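Cellar and Tasting Room Safety Checklist: Small Wineries and Blending Rooms

By Heather Haldane
July 15, 2025

14 shares | 2 comments

We put this list together for growers and small blending rooms getting ready for the September intake. It follows the order you would walk the building, starting at the receiving door and ending at the tasting counter. Mark each line Yes, No or N/A and write a note against every No. My comments are from our own walk-round at Brudance.

1. RECEIVING AREA

Floor drains clear and grates seated flat. Yes.
Hoses hung up when not in use. No. One was left across the doorway. Hook to be moved nearer the tap.
Forklift route marked and kept free of bins. Yes.
Guard fitted on the crusher hopper, with the stop button tested. Yes.
Power locked off before anyone clears a blockage. Yes, but the padlock key was on the same ring as the office keys. It needs its own tag.
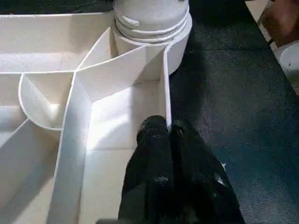 Alasdair Lennox asked whether the lock-off line covers the must pump as well, as his crew at Crichton had always treated the pump as separate. It does cover it. Anything with a moving part that a hand can reach goes under the same line, and the wording will be changed in the next version.

2. FERMENTATION ROOM

Carbon dioxide alarm tested this week. Yes.
Alarm can be heard outside the room with the door shut. No. It could be heard in the corridor but not in the yard.
Fan switch is outside the room and labelled. Yes.
Nobody enters a tank without a permit and a second person at the hatch. Yes. Permit book seen and up to date.
Ladders and catwalk rails secure. No. Loose bolt on the rail beside the 1275 litre tank. Tagged, and the catwalk is closed until it is fixed.

The fan should be run before the first person goes in each morning, even when the alarm is quiet. We had this as advice last year and have now made it a rule.

3. BARREL STORE

Racks level and free of cracks or bent feet. Yes.
Stacks no higher than the rack maker allows. Yes.
Sulphur dioxide kept in a locked, vented cupboard. Yes.
Respirator cartridges in date. No. Two were past their date and have been thrown out.
Aisle lights working. Yes. 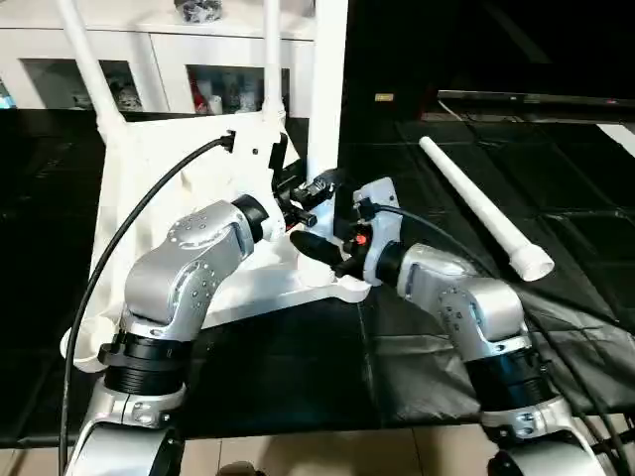 The cartridge dates are easy to miss when the masks are stored in their bags. We now write the date on the outside of the bag in marker — large enough to read from the door. Spare cartridges go on the shelf below, with the oldest at the front.

4. TASTING ROOM

Spittoons emptied and rinsed between groups. Yes.
Broken glass bin labelled and not overfull. Yes.
Floor dry behind the counter. No. Slow leak under the glass washer. Plumber booked.
Posted limit of 400 people for the open day agreed with the fire officer. N/A until the marquee plan is signed.
Drinking water out on every table. Yes.
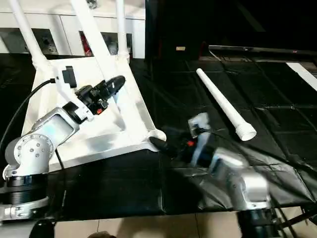 Frame on covered table, arm alongside.

5. PAPERWORK

First aid box list signed. Yes.
Chemical data sheets in the cellar as well as the office. No. Office only. Copies to be made.
Accident book seen. Yes. One entry, a cut thumb at the bottling bench.

Lines marked No are checked again by Torquil Cowie before the first fruit comes in. The catwalk rail and the yard alarm have to be closed out before the tanks are filled. The rest can be done while the room is working.

2 comments

Oranuch Kaewkla
Could you add a line for dry ice? We use it on the white grapes and it is kept in a chest by the receiving door. The lid gets left open.

Heather Haldane
Yes, it will go in section 1. Keep the chest outside or by an open door, and put gloves on a hook next to it.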